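Comparing Hands at Porstead – Wrist Camera and Head Camera

We are a small group at the Porstead workshop, and since June we try different robot hands on the same two arms. On this page I collect the pictures from the bottle and glass tests. The question was simple: which camera helps the operator more when the object is clear plastic? We used two views, one from the wrist and one from the head.

The wrist camera sees the finger very near, with the textured pad and the pivot joint, and the bottle just over the tip. It is good for judging a narrow gap.
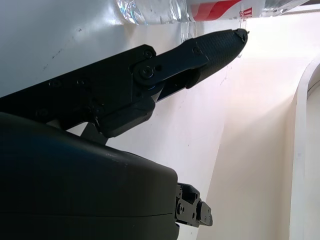
Our first controller settings came from Thomas Valentini. He prefers to close the hand slowly, in 3 steps, and to check the motor current after every step. Guido Negri wanted only 2 steps. We kept both versions and changed between them after each series, so the comparison stays fair. The full log has 3455 lines and I will share it if you write to me.

From the head camera both hands are in view: the right one is closed around the bottle, the left one is open near the glass. For planning the movement of two arms this is the better view – but the fingers hide a part of the label, and the depth is harder to guess.

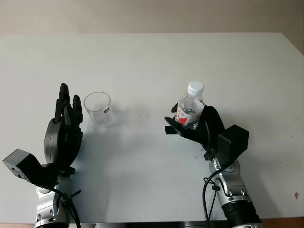 Drahomíra Hubáček wrote to us that she would not choose between the two cameras at all. In her tests at Kellham the operator used the head view until the hand was close, and then changed to the wrist view for the last movement. She also asked if we lower the closing force for thin plastic. We do, but the value is not final yet.

The next series begins on 6th March, with the same arms and a softer pad.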